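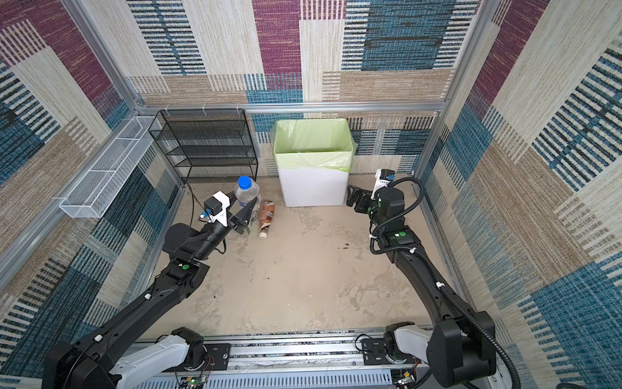

Feb 11, 2020

Bench 5, Omoscombe. Rizwan writing, Samer on the second set of handles for most of the day.

Big day for the tidy-up set! We closed out at 188 recorded runs and kept 171 of them, which is our best ratio since we moved over to the two-arm enclosure. I went back through the rejects over lunch and they were nearly all my fault (more on that below). The total we're after for Femo is 3,000, so there's a long way to go, but the pace is finally something I can plan around.

Task as written on the card: pick up bottles from the floor, put them in the bin. Either arm may do the pick. If the arm that picked can't reach the bin cleanly, hand over in the middle and let the other one drop it. Finish with both grippers open and clear of the bin.

Samer asked why we bother with the handover when a single arm can do the whole thing from a lot of starting spots. Fair question. My view is that the handover is the most interesting thing in the whole set, and if we only record it when we're forced to, the model will see too little of it. We agreed to do it on purpose for a block of runs each session and tag those runs "H" in the comment field. Please keep doing that, even when it feels silly.

Bottles. I'm really happy with the mix we've got now. The clear one with the blue cap has been crushed a bit and it's a much better object for it. The sides give when the fingers close, so you learn quickly to come in slower. The little one with the brown and white label is the opposite, it keeps its shape and wants to roll. Starting it on its side with the cap toward the front gave us some lovely grasps this morning, with the left gripper coming in low beside the standing bottle and picking one without knocking the other. I did knock the other, several times. Those runs stay in as long as the person driving recovers and finishes the job. A knocked bottle that gets picked up anyway is gold. A knocked bottle that rolls where neither arm can get it is a reject, stop the recording and mark it.

Which brings me to the rejects. Most came from one stretch mid-morning when I had my left handle zeroed badly and didn't notice. The arm was sitting a touch off from where my hand thought it was, and I was compensating without realising, so the motion looks drunk on playback. Samer spotted it from the wrist view straight away. Re-zero after every break, no exceptions! It takes hardly any time and I lost a good chunk of the morning by skipping it.

The remaining rejects were bag trouble. The green liner folds over the rim and hangs fairly loose, and there's a flap on the left side that sticks out. Twice a finger caught it on the way out of the bin and pulled the liner up with it. Samer wants to clip it down. I'd like to leave it, at least for a while. Bins in real kitchens look like that, and the runs where we came up and over the flap instead of dragging through it are exactly what I'd want the model to copy. We settled on a compromise: liner stays loose, but whoever resets the bin tucks it back to a similar height each time so we aren't recording the liner slowly climbing out over an afternoon.

Walls. The patchwork fabric stays up for the rest of this block. Bakos, our training script, did noticeably better on the held-out runs once we got rid of the plain white panels back in October, and I'm keen to see what happens when we swap to a different cloth halfway through. It's a loud pattern, I know. Samer says he sees stripes when he shuts his eyes.

Rack and side basket: left both in place with nothing in them. The next task card uses them (bottle onto a tray, cap side up) and I want the model to have seen them as plain background first. If you're tempted to park spare objects on the rack between runs, please don't, it'll show up in the footage and we'll never untangle it.

Cameras. Both wrist cameras held up well all day. We did have one stutter on the left, a handful of dropped pictures in a row, and it went away when I pushed the blue connector home. I'd like a bit of strain relief there before it becomes a habit. The overhead logging in Sident caught the stutter and flagged the run by itself, which made me unreasonably pleased. Samer wrote that check last week and it's already earned its keep.

Smaller stuff:

The floor needs a wipe. There are specks all over it, and I'd rather the model didn't decide they matter. Same goes for the grooves in the long rail at the front, they've collected a fair bit of grime. Brush, then vacuum, and mind the thin red and black wires by the left base.

The black cable near the foot of the rack is too close to where we've been standing the water bottle. Route it back behind the rack before the next session.

The conduit loops on the right arm swing a bit when it reaches in toward the bin. No snags so far. Samer would like another clip near the wrist and I think he's right.

Start positions: we've drifted into putting the bottles in front of the rack nearly every time, which gives the left arm most of the picking. Tomorrow, start at least half the runs with a bottle over on the right. I'll draw up a sheet of spots so we aren't choosing by feel.

Tried something new at the very end. Samer drove the left arm and I drove the right, one person each, for the last few handovers. Wow, it's fun. It's also slower, and there's a little pause before each exchange while we wait for one another, which a single driver never has. Kept those runs out of the 171 and put them in their own folder. I'd love to train on them separately and see whether the pause gets copied.

Samer is copying today's runs to the big drive and I'll start a Bakos job on them overnight. Spare gloves are in the second drawer.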